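Skonier two-slot toaster: six weeks in

I was not looking for a smarter toaster. My old one cost next to nothing, burned one side of everything and lasted for years. When the lever finally stopped staying down I let Rhodri Mathias talk me into the Skonier, which he'd bought on the strength of a video and still won't hear a word against. It cost me 117 dollars. For that money I expected to be impressed by breakfast.

The box makes three big claims: even browning on both sides, a crumb tray you can empty one-handed, and something called Grain Sense, which is supposed to tell dense bread from light bread and adjust the time. I'll take them in that order.

Even browning, then. It's better than my old one, which is a low bar. On setting 3 of 6, plain white sandwich bread comes out a decent color in the middle and paler toward the top edge, every time, whichever slot I use. Turn the slice upside down and run it again and you get an even piece of toast that is also too dry. Setting 4 fixes the top and overdoes the bottom. I wrote to Skonier about it and a polite reply told me to let the toaster "settle in." I have now settled it in for six weeks. 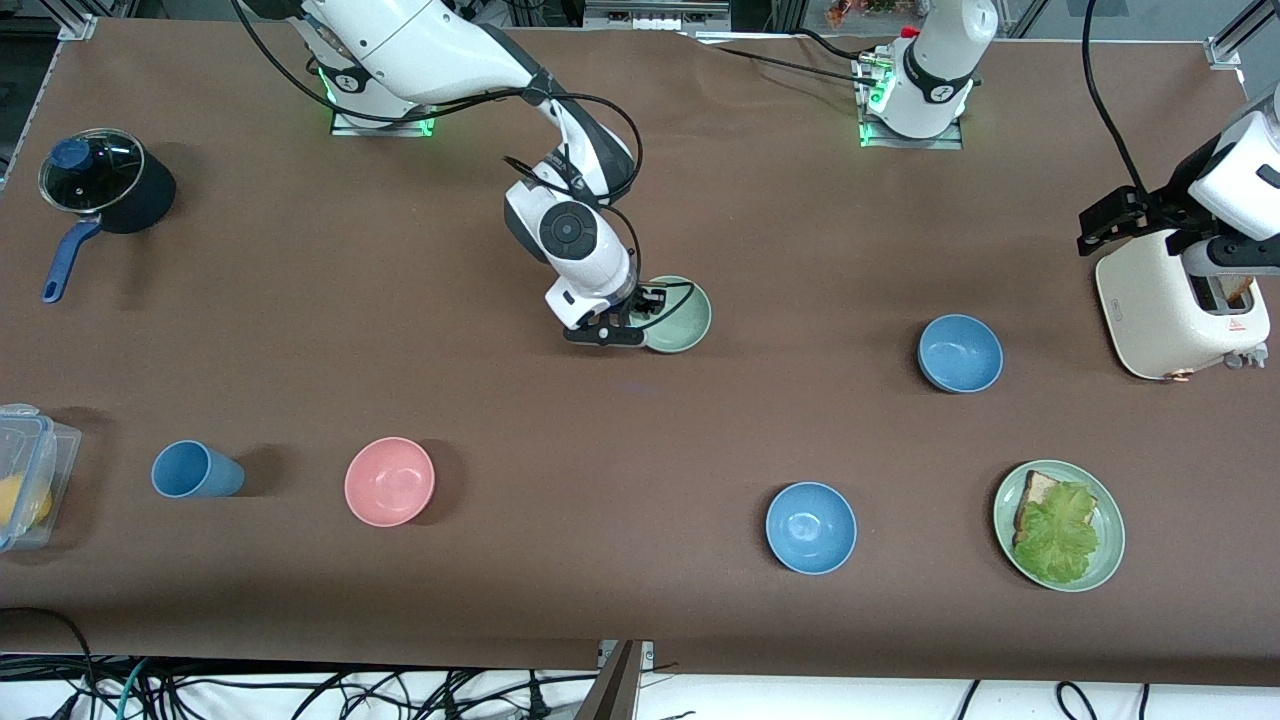 Bowls and kitchenware out on the brown tabletop.

Grain Sense is where I really lose patience. I tried it with a heavy rye from the Furtado bakery, which I buy already sliced, and with the softest white loaf I could find. With the feature on, the rye got 11 seconds more than the white. With it off, I turned the dial up one notch and got a better result on the rye. So as far as I can tell I paid extra for a light that blinks while the toaster makes a decision I could make myself before coffee. Lærke Juhl, who has the same model, thinks it works well on frozen bread. I tried that too. It came out warm on the outside and cold in the center, and I had to use the plain defrost button anyway.

The crumb tray does come out with one hand. It also comes out if you slide the toaster toward you to reach the plug, and then you have crumbs on the counter. There's no catch on it at all.

Some things I do like. The slots are wide enough for a thick hand-cut slice, and the lever has a high lift, so you can get at a short piece without poking around with a fork (unplug it first if you ever do that, please). The cord is long. It's quieter than most, and the pop is more of a shrug. The cancel button stops it at once, where my old one needed a good push.

The power rating on the underside says 1110 watts. I mention it only because the store page called it a "high-speed" toaster, and it's not. Setting 3 takes longer than the cheap Bultside my sister uses, and hers browns more evenly too - I checked, with the same loaf, on the same morning. She was not gracious about it. 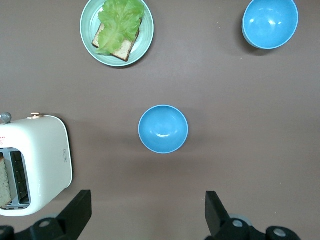

Does it fit long slices from a round country loaf?
Only if they're cut from near the ends; a slice from the middle sticks out of the top and has to be turned halfway through.

A word about the other reviews. The Skonier page had 500 of them when I looked, and a lot of the ones I read were written within a day or two of delivery. "Just arrived, looks great!" is a review of a box. I'd like to hear from those people in May, when the shine has gone off the finish and they've cleaned that tray a few dozen times. Mine already has a dull patch by the lever from ordinary wiping with a damp cloth.

Would I send it back? I thought about it, but the return shipping was on me and the old one had already gone out with the trash. It makes acceptable toast. If you find it at half the price and you mostly eat thick slices, fine. At full price, buy the Bultside and spend the rest on better bread.

Two and a half stars, and the half is for the cord.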